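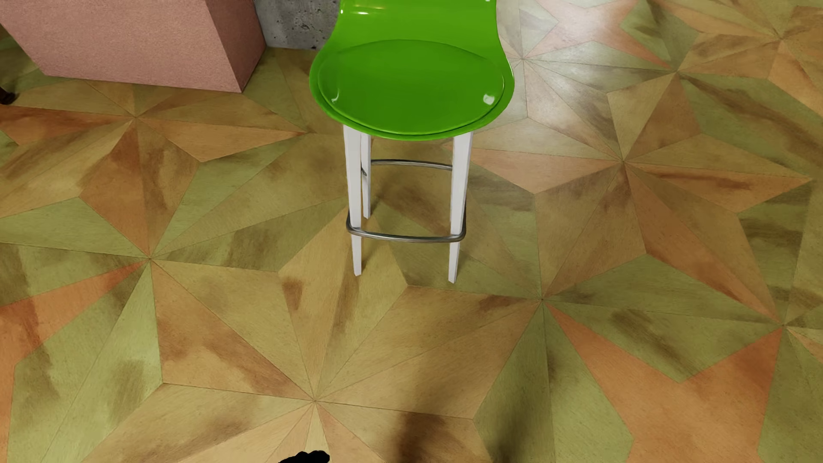
Green bar stool on the patterned parquet, simulated showroom, attached to ticket 330

Opened Monday by the Tremetgate evening floor team. Priority: normal.

Hello again, and thank you for being so patient with us! Since the Gralleck unit took over straightening the stools at closing, we get home earlier, which we love, but it still stops short of one stool and asks for a person -- 15 times last week, and always the same message, "footing unclear."

Reply from Morero support: thanks for such a kind note. We ran your closing route 64 times in simulation and the stop came up there too.
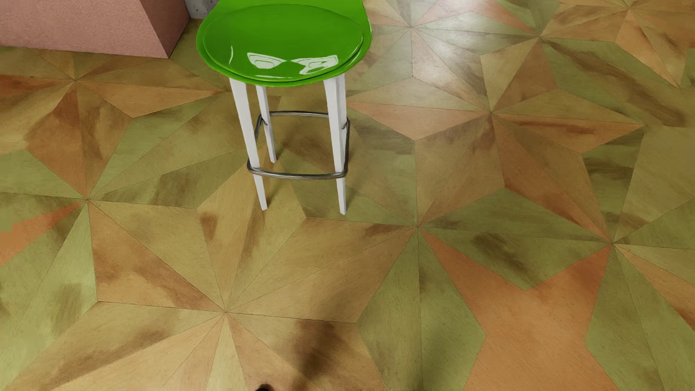

Your question about who answers the stops is a fair one, and I don't want it to land on whoever happens to be mopping. My guess at the cause is the floor, with all those star shapes and dark seams running right up to the thin white legs, though the footrest ring may play a part as well. Please try floor profile 93 tonight and leave the call button with the shift lead for now.

Status: waiting on customer. Østergaard site has the same profile queued.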